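Washing waffle cloths before first use?

dilwood58
Posted April 22, 2023
Bought a stack of white textured cloths from Lalano for drying glasses and they just push the water around! Do I need to wash them first or did I waste $49? I've done one rinse in the sink and hung them over the oven door, no change.

clakent
Rinse in the sink won't do it. Two hot washes, no softener, then they drink water like mad. Mine were hopeless until about the second go.

Intarasuk
Disagree on hot. I washed mine hot and they shrank so much they won't fold in thirds any more (and I'm fussy about my drawer, sorry). Warm with a bit of vinegar.

clakent
Vinegar's no good for the rubber seals in your washer though. My neighbour swears by it and she's on her second machine.

Intarasuk
Been doing it for years, mine's fine. Each to their own.

mugs2126
What colour's your bench? I keep a white one for the timber table and grey for the stove, otherwise everything ends up the colour of curry.

dilwood58
Ok, did a warm wash, no vinegar, no softener, and they're heaps better already. Will try another one before I judge. mugs, the table's a pale timber so white it is, and I'm folding them flat on there now, edges first, then in half. Still can't get the corners to match up but I'm stubborn.
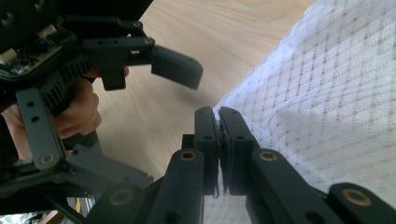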